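Getting more out of canned food

By Mahnaz Sharifi

5 min read

Canned food keeps well, but a lot of it gets wasted because people lose track of what they have. A little order in the cupboard fixes most of that.

Start by taking everything out and checking the dates. Group the cans by what you cook with them: tomatoes together, beans together, fish together. Put the oldest at the front. When you shop, load new cans from the back. If your shelves are deep, a strip of scrap wood under the back row lifts it enough to read the labels.

Write the month you bought it on top of each can with a marker. "July" is enough. Printed dates are often tiny and hard to find once the can is on a shelf.

Store cans somewhere cool and dry. The cupboard over the stove is the worst place in most kitchens, and under the sink is next – the damp starts rust along the rims. Surface rust that wipes off with a cloth is fine. Throw out any can that bulges, leaks or has a deep dent on a seam.

Wipe the lid before you open it. Dust and grease from the shelf go straight into the food otherwise. Wash the cutting wheel of the can opener too, every time, with hot soapy water and an old toothbrush.

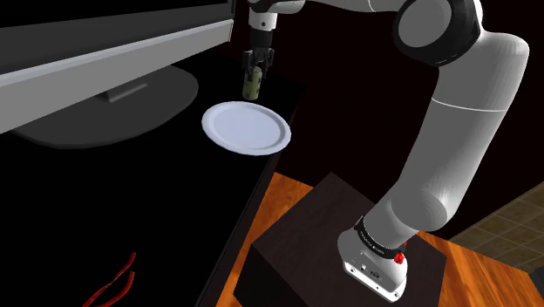
Small can, white plate.

Small cans cost more by weight, but they make sense if you live alone or only need a spoonful of something. Tomato paste is the usual case. If you do buy the larger can, freeze what is left in an ice cube tray, then move the cubes to a bag.

Don't keep leftovers in the open can. Move them to a glass or plastic container with a lid and put it in the fridge. Beans and vegetables should be used within a few days.

Rinse canned beans under cold water until the foam is gone. Save the liquid from chickpeas if you bake, as it whips up much like egg white.

Empty cans are handy in the workshop. File down any sharp edge inside the rim, or go over it with 80 grit paper, and use them for screws, brushes or pencils.

28 comments
100 shares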